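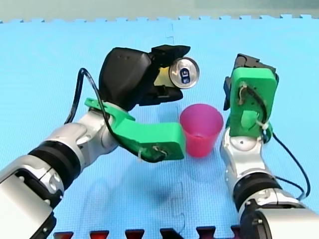 1/ Hilo para quienes tenéis suelo de goma espuma de ese de encajar, tipo puzle. Llevo desde abril con el mío azul clarito y ya tengo opiniones, muchas, sobre latas, vasos y lo que pasa cuando se juntan las tres cosas.

2/ Lo primero: el color. El azul claro es precioso y da mucha luz, pero canta TODO. Una gota de refresco de naranja seca se ve desde la puerta. Shabnam me dijo que lo pillara gris y no le hice caso (sigo sin arrepentirme, aunque cada vez que friego me lo pienso).

3/ Lo segundo: la textura. La superficie con granito agarra bien y no resbalas en calcetines, pero el líquido se mete entre los puntitos y con la fregona no sale. Yo uso un cepillo de uñas viejo, agua tibia y una gota de jabón de platos. Frotas en círculos, pasas un trapo húmedo y luego otro seco. Nada de lejía, que a Danica se le quedó un cerco blanquecino para siempre.

4/ Las juntas son otro mundo. Si se vuelca algo cerca de una, no frotes por encima, que lo empujas hacia abajo. Levanta las dos piezas, seca los dientes uno a uno y seca también el suelo de debajo
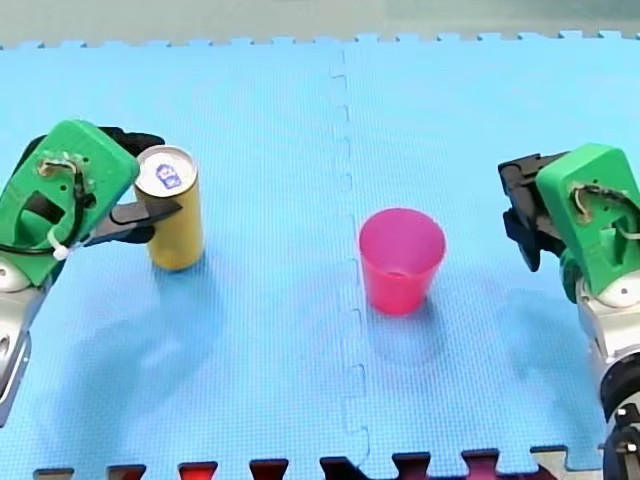

y espera un buen rato antes de volver a encajarlas. Yo las dejo de pie contra la pared toda la tarde. La primera vez no lo hice y a la semana olía a merendero, qué asco.

5/ Latas. Una lata baja y ancha se aguanta de pie bastante bien en la espuma. Las altas y finas me gustan menos, porque el suelo cede un pelín y con cualquier pisotón al lado bailan. Si vais a estar sentados en el suelo, una bandeja rígida debajo y se acabó el problema. La mía es de 50 cm y caben las bebidas de todos.

6/ Vasos. Me he pasado al plástico de toda la vida, el que es más estrecho abajo que arriba. Si se cae, rebota, y se apilan de maravilla. Pega: con esa base tan pequeña vuelcan a la mínima, así que los lleno hasta la mitad y listo. Una lata de 33 me da para dos vasos y todo el mundo contento.

7/ Me preguntáis mucho por privado, así que lo dejo aquí puesto.
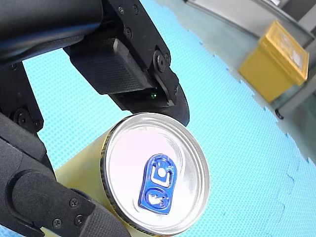 ¿Se marca la espuma si dejas una lata encima mucho rato?
De pie apenas deja un círculo que se va solo en un par de horas. Tumbada, ni eso. Lo que sí deja marca de verdad son las patas de las sillas.

8/ Para recoger tengo un sistema muy tonto que me funciona: primero las latas, después los vasos, y el suelo siempre lo último. Las latas las escurro boca abajo en el fregadero antes de llevarlas al reciclaje, que si no la bolsa gotea por todo el pasillo – y vuelta a empezar con el cepillito.

9/ Umesh defiende pasar el aspirador antes de limpiar con agua. Pues tiene razón, me fastidia reconocerlo. Las migas mojadas se hacen pasta en el granito y luego no hay quien las saque. Boquilla de cepillo, eso sí, la dura levanta los bordes.

10/ Y poned colores distintos solo si os gusta el caos. Las piezas de otra marca casi nunca encajan igual, aunque la caja prometa lo contrario. Yo probé unas Grinlow con las mías y quedaba un escaloncito donde tropezaba hasta el gato. 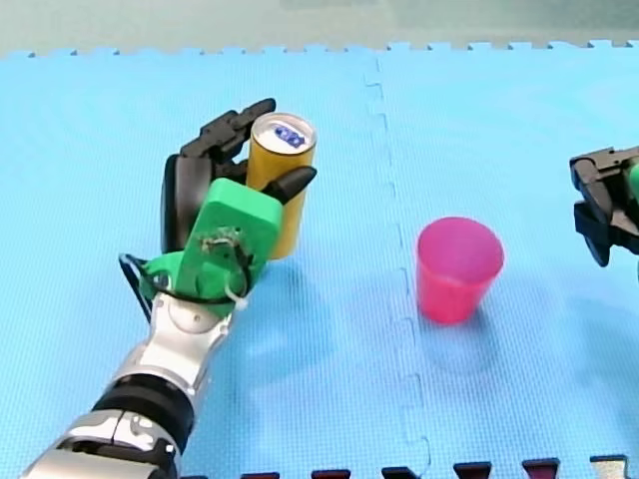
Lata amarilla y vaso rosa en la espuma azul, cada uno a un lado de la junta.

11/ Si alguien sabe quitar una mancha de mosto que lleva ahí semanas, que me escriba, por favor. Ya he probado el bicarbonato y el vinagre, y la mancha ahí sigue.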